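The Small Round Table and Its Cloth

A round table has no head and no corners, so everything put down on it drifts toward the middle. Furniture guides treat this as a matter of seating. I think it is a matter of storage, and that the cloth decides how well the storage works.

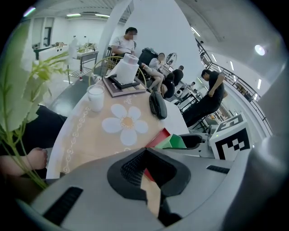 Cream-and-tan cloth with a daisy print; tissue holder on its tray toward the back.

A plain cloth shows every item as an interruption. A large central print works differently: people tend to leave it uncovered and set glasses and bags around it. The tray does the same job at a smaller scale. It gives the tissue roll a fixed address – and a light border shows small things where to stop.

My position is that a table of this size should carry one permanent tray and no more. A second tray, such as a red one for a cup, should come out with the drinks and leave with them. 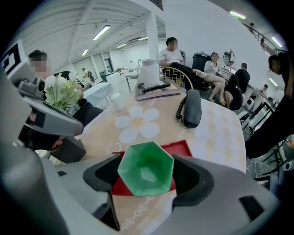
Vaida Mets disagrees: a tray that has to be fetched is a tray that stays in the cupboard, and she would sooner give up the flowers. I would keep the flowers and move the bag to a chair.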